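Clinby Household Help > Laundry & Linens

Attic towels smell like an attic. Still.

Noura Majali
Posted 23 May 2020

My great-aunt passed along a trunk of bath towels and table linens that she had been keeping "for good." For good never arrived, and the trunk has been in her attic since August 2000. The towels are thick, lovely, and a shade of peach that I'm told was once a choice. They smell like a wet dictionary.

So far I have washed the towels on warm with regular detergent, washed them on warm with far too much regular detergent, and hung them over the porch rail through a whole afternoon of my neighbor's mulching. They come out smelling clean. Then somebody takes a shower, dries off, and the dictionary is back.

I also used Tivach softener in the second load, and now the towels push water around without picking any up. I would like to keep them, partly because they're good towels and partly because my great-aunt visits and checks.

The tablecloths have some yellow fold lines too, if anyone's feeling ambitious. Is there a way to get the smell out for real, or am I now the owner of some very nice dog towels? I don't have a dog.

Els Hendriks
Marked as helpful by 14 people

You have old must, plus a coat of detergent and softener holding it in. I did the same to a set of flannel sheets and slept in them for a winter out of spite. Strip the towels first and worry about the smell second.

1. Put the Tivach on a high shelf. Towels never need it. I have opinions about whether anything does.

2. Do a small load, four or five bath towels at most. Run it on the hottest setting the care label allows, with no detergent at all. If you see suds anyway, that's last month's detergent saying hello. Repeat until it stops.

3. Look at the washer while you're at it. If it's a front loader, pull back the folds of the rubber gasket and wipe in there with a rag, especially along the bottom. Mine had a hair tie, a dime, and something I chose to call lint. A washer with its own smell will happily share it. 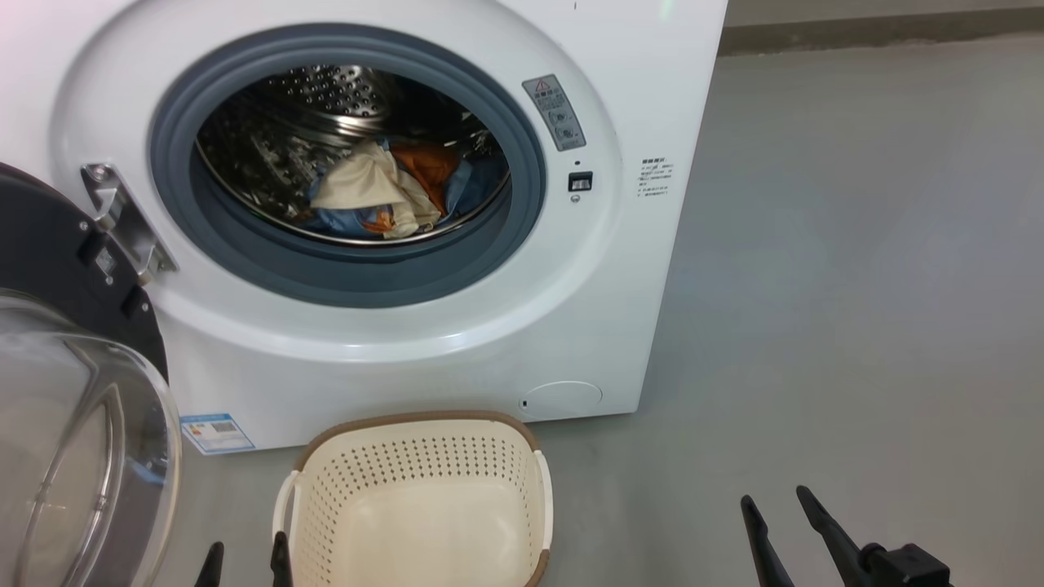
4. Now soak. Tub or big bucket, hot water, a good scoop of oxygen bleach powder, the plain kind without perfume. Leave the towels in overnight. The water will turn the color of weak tea and you will feel both disgusted and proud.

5. Wash again on hot with half the detergent you think you need. Add an extra rinse.

6. Dry them all the way. I mean all the way, including the hems, which lie. Outside in full sun is best, on a day when the neighbor isn't mulching.

7. Sniff test. Dampen one corner of one towel, leave it for an hour, then smell it. A bone-dry towel can fool anybody.

If the corner passes, you're done. If it doesn't, go back to the soak and cut the load in half. And once they're in use, get wet towels out of the basket and into the washer within a day or so, or you'll be growing a new smell to replace the antique one.
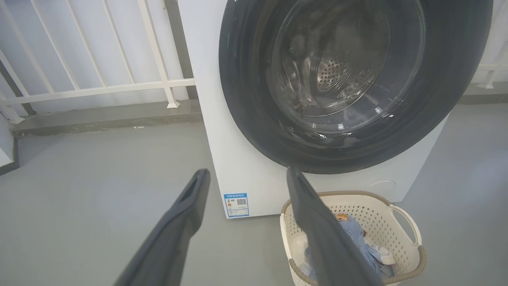

Front loader and laundry basket

For the yellow fold lines, the same oxygen soak works on white cotton and linen, but it may need a second night. Don't iron until the lines are gone. Leave anything embroidered in red out of it unless you also enjoy pink.

Rengifo154

vinegar

Noura Majali

Rengifo154, how much? In what? Before or after what?

Rengifo154

a cup. in the rinse. not with bleach. my mom does it

Noura Majali

Thank you both. Update: the first hot wash with nothing in it produced enough foam for a nightclub. It took 2 more before the water ran clear. The soak water was more gravy than tea. Four towels have passed the damp corner test and one is on its second overnight in the tub, so I'm showering at my sister's.

I tried the cup of vinegar on the last rinse and the towels do feel softer, so tell your mom.

The peach, I'm sorry to report, is colorfast. Tablecloths go in next, minus the one with the red roosters.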